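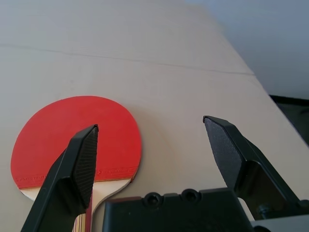

Table tennis paddle, red side up, on the bench top.

Notebook, Kennel Acoustics Room
Wednesday, July
Entered by Elfriede Koller

Purpose. To continue the sound desensitization trials with the boarding dogs ahead of the fireworks period, using the Winon recordings at reduced volume. Protocol unchanged from the previous entry except where stated below.

Animals. 11 dogs were available. The older beagle, Drosov, was withheld at the request of the veterinary staff following a change in medication and will rejoin when cleared. The two spaniels were tested separately, as they had previously responded to each other more than to the recording.

Setup. The Skurnora speaker was placed behind the partition, facing the wall. The room was kept at normal lighting. Each dog was given 5 minutes to settle on its own bedding before playback. Handlers were instructed to remain seated and to avoid speaking unless the dog approached them.

Observations. Most dogs raised their heads at the first burst and lay down again before the third. One terrier paced and panted through the whole of track two. Playback was stopped and the dog was walked outdoors until its breathing was normal. It took food on return. No dog attempted to leave through the partition gate. The collie hid under the bench at the doorbell track but ignored the fireworks, which agrees with the owner's intake form.

Treat acceptance was again recorded as yes or no only. I recommend a third category for dogs that take the treat and drop it. Kaufmann scoring sheets do not provide for this, and handlers are entering it inconsistently.

Equipment. The volume dial slips when the cable is moved. It was taped at the working setting. The collar sensor on the greyhound lost contact twice and those readings are excluded. The remaining file contains 154 usable readings and has been copied to the shared drive.

Supplies. Order for 2,000 small training treats submitted. Fish flavor is to be avoided; the smell carries into the cat ward.

Next session. Repeat track two at the lower setting for the terrier only. All others may advance one step. Clean bedding to be in place before the first dog is brought in. Sensor strap to be replaced beforehand.

E.K.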